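Erilus – Reglas de validación para episodios simulados de manipulación

Versión de las reglas: 2
Última revisión: 28 de junio de 2023
Mantenimiento: Miyuki Sasaki (esquema y validador), Shahab Jalali (escenas)

Alcance

Este documento fija los criterios que debe cumplir un episodio para entrar en Erilus. Se aplica solo a datos sintéticos. Los episodios grabados en celda física siguen la guía Lunberg y no se mezclan en el mismo directorio.

Contenido del paquete

episodios/ – 200 episodios, uno por carpeta
escenas/ – definición de la escena y semilla de cada episodio
validador/ – scripts de comprobación
CAMBIOS.txt – historial de reglas

Requisitos obligatorios

R1. Cada episodio declara unidades (metros, radianes) y sistema de referencia. El origen es el centro de la base del brazo.
R2. Las marcas de tiempo de estado articular e imagen comparten reloj. Desfase máximo admitido: 8 ms.
R3. Toda penetración entre mallas de colisión se registra, aunque el solver la corrija en el paso siguiente.
R4. Las vistas de un mismo episodio usan los mismos materiales y las mismas luces. No se permite retocar una vista por separado.
R5. Los límites articulares son los del modelo publicado con la escena. Un episodio que los rebase se descarta entero – no se recorta.

Recomendaciones

Conviene incluir al menos una vista general en la que se distingan el brazo, su base y los obstáculos fijos. En las vistas cercanas, la pinza puede ocultar parte de la base; el validador lo anota como aviso y no como error.

Vistas renderizadas de la escena con estructura negra y base verde:

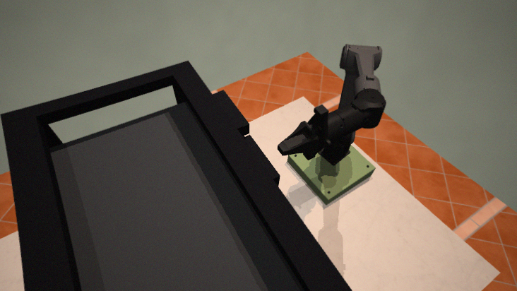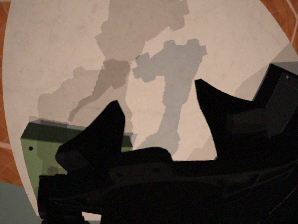
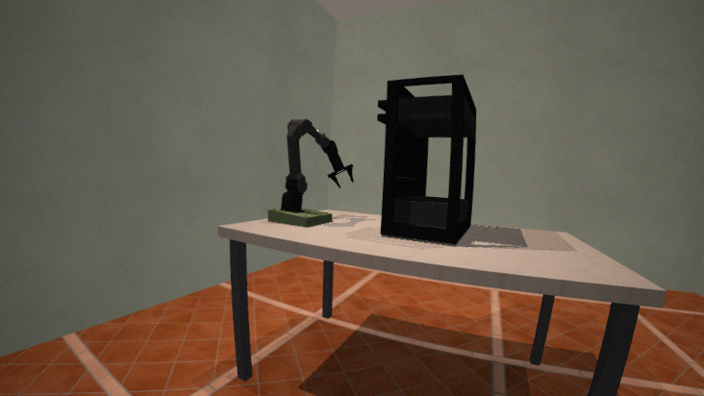
Uso del validador

El validador recorre una carpeta y escribe informe.txt junto a los datos. Códigos de salida: 0, sin incidencias; 1, solo avisos; 2, incumplimiento de alguna regla R. La integración en Schwerdtfeger rechaza cualquier entrega con código 2. Los lotes de más de 100 episodios deben dividirse antes de la comprobación; el informe no se concatena de forma automática.

Limitaciones conocidas

La fricción de contacto es constante por material. Erilus no sirve para certificar la seguridad de una celda ni sustituye la evaluación de riesgos de la instalación. La exportación al formato Flukuna pierde los avisos de oclusión; está prevista su corrección en diciembre.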